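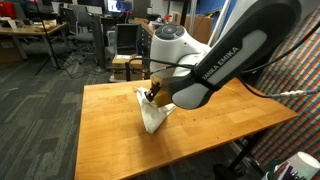 3.2 Cell setup and upkeep

All cloth-handling trials were run in a single cell, referred to as Lockyer in the logs. The cell consists of one arm, a wooden work table, and a gripper with a small camera mounted near the wrist. The arm base and the table are fixed separately, so any shift of the table changes the height at which the fingers meet the surface. We found this to be the main source of failed grasps on thin cloth during the October pilot runs, and the upkeep routine was built mainly to control it.

Before each session the operator moves the arm to a stored pose above the table and lowers the fingers until light contact is detected. The measured height is compared with the stored value. A difference of more than 3 mm stops the session, and the table is leveled again before any data are recorded. Smaller differences are written to the session file and added as an offset to all downward motions.

The finger linkage is the part that needs the most care. Lint from terry cloth collects at the pivots and raises the force needed to close the fingers. Every 20 sessions the linkage is brushed out with the arm powered down and the brakes set. The pivot fasteners are then checked for play and tightened by hand. Fingers are replaced as a pair, never singly, and the contact height is measured again after each change.

Cable routing was revised once. In the first layout, the wrist cable pulled tight when the last joint turned toward its limit, and the camera link dropped out. The present layout leaves a free loop behind the wrist. Operators check the loop by turning the last joint through its full working range at low speed.

Camera pose is checked against the fingers themselves. Both fingers stay within the lower part of the wrist view (Figure 4), and their tips are marked by hand in one still per session. If either tip has moved by 5 pixels or more from its reference position at the same opening width, the camera mount is reseated and the hand-eye calibration is repeated.

Figure 4. Wrist camera view of the gripper fingers and linkage, with a white towel below a wooden panel. Two round holes are visible in the face of the panel.

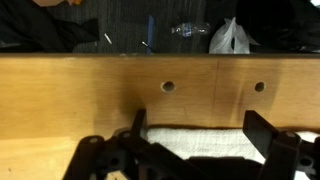
3.3 Session records

Of the 856 sessions held in the Dastalov archive, those recorded before the cable change are kept but left out of the analysis in Section 4. Each remaining record holds the contact height, the applied offset, the finger pair in use, and the initials of the operator.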